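Open day at Flidico, Birkent

Posted Sep 19, 2026

Flidico packs party goods. If you have bought a birthday kit in a cardboard sleeve from a supermarket or a garden center in the last few years, there is a fair chance it went through the building on the east side of Birkent, next to the tile warehouse. They hold an open day every fall and I had missed the last two, so this year I booked the early slot and took the first bus out.

Getting there

The 176 bus stops on the main road and you walk back under the railroad bridge. It takes ten minutes. There are no sidewalks for the last part, only a wide grass shoulder, and it had rained. Drivers were being sent to the tile warehouse parking lot, which was already filling up at nine. Bikes go around the left side by the loading doors.

Admission is free but you need a booking. At the front desk you get a sticker with your group color and a pair of foam earplugs. I was in green. Our group was mostly families, plus a couple who run a card shop and asked better questions than the rest of us.

The stockroom

The tour starts at the back, where goods come in. The stockroom is bigger than I expected and quieter. Shelves run up to the roof and the lower levels are open cartons on rollers, so the person picking can pull one forward and the next slides into place. According to the sheet we were handed, there are 1,442 separate items on the books this season, which covers everything from paper straws to table covers. Candles are kept at the north end, away from the heaters. Balloons are kept in the middle, in lidded gray tubs, out of the daylight.

I had never thought about balloons going off, but they do. Our guide passed around two from the same batch number, one stored in a tub and one left on a windowsill since spring. The windowsill one had gone chalky and tore when a boy in our group stretched it. Flidico buys its balloons from a supplier called Grostik and sends back any carton where the test pieces fail. They test by blowing up a few from each carton, tying them, and leaving them until the next morning. There is a small room for this with a mesh front. On the day it was full of yesterday's test pieces, mostly yellow and green, with a clipboard hanging on the mesh.

The card shop couple asked what happens to the ones that pass. They are popped and thrown out. You can't pack a balloon that has been blown up, it never goes flat again.

Printing and sleeves

The second stop was sleeves and inserts. Flidico doesn't print its own cartons but it does print the instruction slips and the small labels, and there are two machines for that behind a yellow rail. This was the part where the earplugs were needed. We stood there for quite a long time because the red group was running late ahead of us. There isn't much to see once you have watched a few hundred slips go by, and the kids got restless.

What I did like was the board of old sleeve designs on the wall opposite, going back to when the firm made nothing but paper hats. The early ones are two-color and have a clown on them. The clown disappears partway along the board and is replaced by balloons.

The kit room

Kits are put together on long tables in the room under the skylights. Each table handles one kit at a time, and a sample of the finished kit stands at the end of the table so that people can check against it. The tables have dark tops. The guide said the tops used to be pale and that white pieces kept getting missed at clearing up, so they were changed.

The kit being packed for our visit was the Moya table set, which is the firm's line for small parties at home. It comes in several color schemes. We were shown how one goes together. The base of the kit is a tray, and the small parts go in first, then the flat items, then the slip with the instructions, then the sleeve over everything. The loose items are grouped by hand, and the order matters because anything put in too late sits proud and the sleeve won't close. A good table gets through 2,000 kits in a day when the parts arrive on time. When one part is short, the whole table stops and changes over to another kit, and that costs them most of an hour.

The guide let us try. Four people at a time stood at a practice table with parts for one kit each and a sample to copy. I got the tray and the small pieces right and then put the slip in upside down. The boy who had torn the balloon beat all of us. Two of the adults in our group could not get the sleeve on at all. There is a knack to it — you squeeze the long sides and let the sleeve drop.

A few points I wrote down in this room:

Black trays show dust, and each one gets wiped before it is filled.

Sachets are checked by feel for a split along the seal. You run a thumb down the edge.

The slip goes in with the print facing up so that a missing one can be noticed from above.

Purple shades are the hardest to match between suppliers. The lavender balloon and the lavender napkin in the same kit come from different firms, and somebody holds them side by side under a lamp before a batch is approved. I looked at the two they had out and could see a difference once it was pointed out. The guide said that pair had been turned down.

The display room

After the kit room you go through to a display room where the products are set out the way a customer would use them. There were several tables laid for different occasions, with plates, cups, garlands and candles. The children's tables were the busiest. I preferred the smaller settings at the far end, with just a few things on each. Seeing how small the Moya set is once it is unpacked was useful, as the sleeve makes it look larger. It would do for four people. I would not buy one for eight.

The prices are on cards next to each table. I won't list them as they were open-day prices and the shop ones differ. Orders over a certain amount get free delivery within Birkent and you can ask at the desk for the limit.

Balloons are sold singly here, already blown up, if you want to take one home. They are filled with air, not helium. Flidico gave up helium in its own displays some time ago and uses sticks, stands or a spot of tack instead. A balloon with air in it will sit on a table for days if it is kept away from the window, and several had been put out this way as part of the settings. I think it looks better than having them overhead, and you can still see the person sitting across from you.

Lunch and the seconds sale

The cafeteria was open to visitors. Soup, rolls, a bean stew, and cake by the slice. The line was long at noon and gone by half past. Coffee came in plain white cups from the factory's own stock. Seating is limited, and a lot of people ate standing by the loading doors, where it had stopped raining.

The seconds sale is in a tent behind the building. These are goods with crushed corners, wrong labels or last year's designs. Most of it is sold by the bag — you pay for a bag at the entrance and fill it. I came away with napkins, a roll of paper table cover, two boxes of long candles and some garlands with the clown on them, which I assume had been sitting on a shelf for a very long time. By early afternoon the good stuff had been picked over and what remained was mostly orange cups. If the sale is your main reason for going, do it before the tour and leave your bag at the front desk. They give you a numbered ticket. Mine was 159.

Practical notes

The tour took just under two hours, including the wait at the printing machines. Most of it is on level floors, and the display room is reached by a short ramp. There are restrooms by the front desk and by the cafeteria, none in between.

You can take pictures in the kit room and the display room. The stockroom and the printing area are no-photo and this is on a sign at the door.

Wear shoes that close at the toe. A woman in sandals in our group was given overshoes that were too large and she had a hard time on the ramp.

If anyone in your family has a latex allergy, read the notice on the booking page first. Balloons are out all over the display room, and there is no way around them on the normal route.

There will be a second open day in October for schools and clubs only, with the same route but no seconds sale. Booking for that is by phone through the front desk. The regular tour returns next fall, and the booking list tends to open in early summer. I would take the early slot again. The green group had the kit room nearly to itself, while the two groups behind us were backed up to the door.

The bus back runs once an hour on Saturdays and leaves from the opposite side of the main road, a little past the bridge. I missed one by a minute or so and walked into town, with the bag of napkins getting heavier than napkins should be. 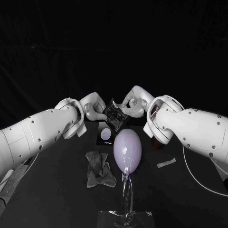 Lavender balloon and black packet, with the small square tray, at Flidico in Birkent.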